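Mollarine: questions people keep asking me

I get the same emails over and over about the towel-folding arm I'm building at the Hullico shared workshop, so I've put my answers on one page. If yours isn't here, write to me (I'm slow, but I do reply).

What is Mollarine, exactly?

It's a tabletop arm with a two-finger gripper and a small camera on the wrist, and it's meant to fold towels. Hand towels, mostly! I started it in April on a bench in my garage and moved it to Hullico when my garage got too hot for me and the motor drivers both. The name doesn't mean anything. I liked the sound of it.

How much has it cost you?

I've spent $848 so far. The motors were the painful part at $325, and the rest went to bearings, aluminum, a power supply, wire and a frankly silly number of connectors. That doesn't include my share of the workshop rent, which I'd be paying anyway.

Why towels? Why not shirts?

Shirts have sleeves, and I'm not ready for sleeves. A towel is a rectangle, so I know what the answer is supposed to look like. The thick ones are also kind to a clumsy gripper, because there's plenty of cloth to grab. My favorite for testing is the teal one with the bumpy weave, folded in layers on a plain pale surface, and I look at it through the wrist camera more than I look at my own dinner. 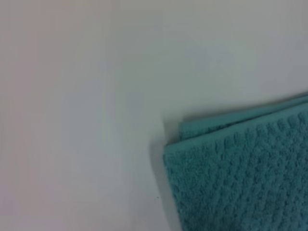 What does the software look for?

Edges, to begin with. It splits the picture into towel and not-towel by color, then tries to fit lines along the border and guess where the nearest corner is. Color is the easy bit with a teal towel on something nearly white. White towels are a disaster and I've put them off twice. Once it has a corner it picks an approach angle and the fingers come in low, one under and one over. Well, that's the plan! I have 236 grasp attempts in my log and I'm still arguing with myself over what counts as a good one.

Can I use any camera?

Pretty much, as long as it's small and you can lock the focus and exposure. Please lock the exposure. I lost a whole evening to a camera that kept brightening and dimming by itself while I blamed my code.

Doesn't the shadow confuse it?

It used to, all the time. Thick terry stands up off the table, so you get a soft gray shadow along the side, and my first version was happy to call that part of the towel. It would aim for a corner that was off to the left of the real one. Now I ignore anything without enough color in it, and the shadow along the left side of a towel like this drops out of the mask. Little specks on the surface go too, since I throw away any blob smaller than 48 pixels. Folded layers are harder. Two stacked edges running nearly parallel look like two fine candidates, and I want the front one.
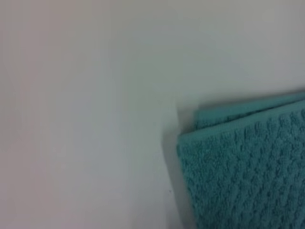
Dalibor Zelenák writes that he gave up on color altogether and finds the layers with a cheap depth sensor, and he wants to know if I've tried it. I haven't yet, but I have one in a drawer and I'm tempted. My worry is the weight on the wrist, so if yours is mounted up there, Dalibor, please tell me what motors you're using.

Will you sell kits?

No, sorry! The parts list and the code are free to anyone who asks, and you can build your own over a few weekends if you have access to a drill press.

Can I come and see it?

Sure, most evenings after 7. Email first so I can let you in, and bring a towel if you like. Any color but white.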